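Slides are in the same order as the notes. Skip 6 and 7 if we start after 10:30.

**Slide 1 – Title**

Good morning. I work on substation maintenance, mostly circuit breakers, and I have been asked to talk about when to open one up and when to leave it alone. I'll take questions as we go. If you're at the back and can't hear, put a hand up.

I will stick to medium-voltage vacuum breakers in indoor switchgear. Some of it carries over to SF6 gear, but the mechanism part more than the rest.

**Slide 2 – The old rule**

When I started at Grekbridge, every breaker came out of its cubicle every 2 years. It was racked out, wiped down, greased, operated a few times, and put back. We filled in a card and signed it. The card had one line for remarks, and on most cards that line was blank.

The rule came from oil breakers. Oil carbonizes each time the contacts part under load, so you had to get in there. When the oil breakers were replaced with vacuum units, the schedule stayed the same. The contacts are now sealed in a bottle you can't open, and we were still pulling the truck on the same interval.

(Ask: who here still works to a fixed interval? Wait for hands.)

**Slide 3 – What wears out**

Three places to look in a vacuum breaker:

- the contacts, which erode with every interruption, and much faster under fault current
- the mechanism: springs, latches, bearings, and the grease in all of them
- the control side – coils, auxiliary switches, the charging motor, plugs

In our records the mechanism is the largest group by a long way, and inside that group it is mostly grease. Grease dries out whether the breaker operates or not. A feeder breaker that sits closed for years is worse off than one that switches a capacitor bank every day, and that surprised some of our planners.

Contact erosion is rarely what ends the life of these units. Check the erosion mark against the manufacturer's limit and move on.
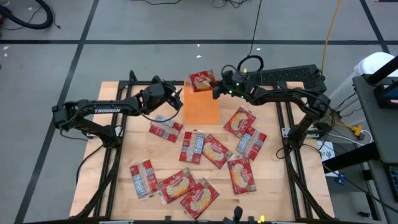 Adelmo Santoro disagrees with me on that last point, and he asked that I say so. His view is that erosion gets treated as a non-issue because most of us look after feeders that hardly ever clear a fault. At Stumberg he has arc furnace duty, and there the erosion mark is the first thing he checks. He would like the advice to read "know your duty" before it says anything about grease.

I accept that. If you have furnace or capacitor duty, count operations and follow the contact limits closely. The rest of this talk assumes ordinary distribution duty.

**Slide 4 – First trip**

This is the measurement I would keep if I could keep only one.

Record the first opening operation after the breaker has been sitting closed. Do it before anyone touches it, before racking it out, before any exercise operations. Clip a current probe on the trip coil circuit and capture the coil current against time. If you can get main contact timing as well, take it.

The order matters. A sticky latch frees itself on the first operation. Trip it a second time and it looks healthy. Under our old procedure the breaker was opened to isolate it, with nothing connected, and then tested on the bench an hour later. We were throwing away the only operation that told us anything.

What to look for in the trace:

1. Where the current dips. The dip is the plunger moving and hitting the latch.
2. The time from the dip to the auxiliary switch opening. If this stretches, the latch or the mechanism behind it is slow.
3. The peak value. A low peak points to the supply or a connection, so check the battery before you blame the breaker.

Compare each breaker with its own earlier trace. Comparing across a fleet is less use than it sounds, even with the same model.

**Slide 5 – The trial**

We ran this on 200 breakers at Grekbridge. Afroza Sikder set up the test procedure and did most of the traces herself. Sveva Fiore built the sheet we use for comparing them.

Each unit got a first-trip trace in place. If the trace was normal, it stayed in its cubicle apart from a visual check. If it was slow, it came out for a full mechanism service.

Points to make:

- Most stayed in.
- The slow ones were bunched in two substations. Both are humid and both had been greased with the wrong product years ago.
- Two units came back slow after service. In both cases the fresh grease had gone on top of the old. Clean it off completely first.

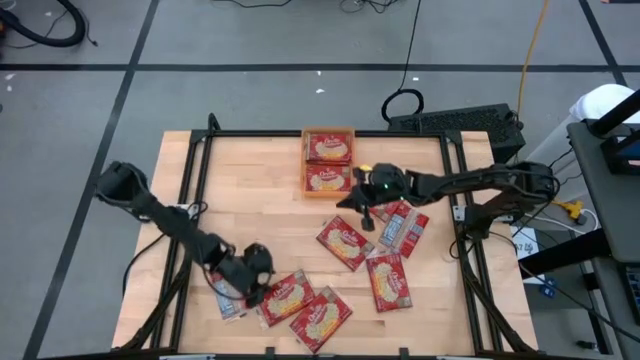 The other thing we learned is that pulling a breaker has a risk of its own. We had bent shutter linkages, a damaged secondary plug, and one truck left short of the fully connected position. None of those faults would have existed if we had left the cubicle door shut. Put that in your figures when someone tells you that more maintenance is always the safe choice.

**Slide 6 – Vacuum bottle checks** (skip if late)

The AC withstand test is pass or fail. It shows the bottle has enough vacuum today, and it does not tell you how much life is left. Do it after any mechanical shock and at the full service. Keep clear and follow the maker's instructions on X-rays at the higher test voltages.

**Slide 7 – Insulation resistance** (skip if late)

We test at 1000 V on the control wiring only where the maker allows it, and unplug the electronic trip unit first. Efe Amadi has the list of relays that must be disconnected. Ask him for the current version, as the one on the shared drive is old.

**Slide 8 – Getting started**

You don't need a big system. A clamp probe, a recorder, and somewhere to keep the traces will do. Valentini lent us a combined timing set for the trial and it saved time, but the first traces were taken with a plain scope.

Start with the breakers that have been closed longest. Name the files by breaker serial number, because breakers get swapped between cubicles and the cubicle number will mislead you later.

Shirley Lavoie is starting the same thing at Farketia in July, with 400 units. She has agreed to share her trace template with anyone who wants it. Her email is on the handout.

**Slide 9 – Questions**

Likely ones: relay-based coil monitoring (yes, if your relays sample fast enough), and insurers (ours asked for the written procedure and the first year of traces).

Leave the sample traces up on the screen during questions.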